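Giving up the second car

We sold the second car in July. It was a small hatchback, 31 payments into a loan, and it spent most of its life parked in front of the house in Plidarby.

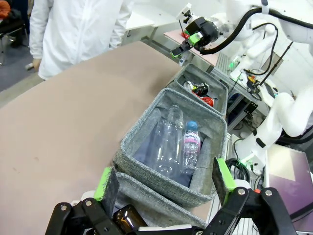

The numbers were what pushed me. Insurance had gone up twice, and the tires needed replacing before winter. I work from home four days out of five, and the one office day is in Gurar, which has a direct bus. The ride takes longer than driving did, but I don't have to find parking at the other end.

Groceries took some sorting out. We used to make small trips whenever we ran out of something. Now we keep a list and do one big shop with the car we kept. If we forget milk, there is a corner store 8 minutes away on foot, and it's fine. It costs more there, so I try not to forget milk.

The part I haven't solved is evenings. The last bus back leaves Gurar at 9:40, and if I want to stay for dinner with people from work I have to leave early or pay for a ride home. I've done that two times so far. Even counting those, we spent less last month than the insurance alone used to cost.

I also had to cancel the parking permit, which the town only lets you do in person, with the old sticker. I had already thrown out the sticker. Bring yours if you're doing the same thing, or you'll be filling out a second form at the counter like I did.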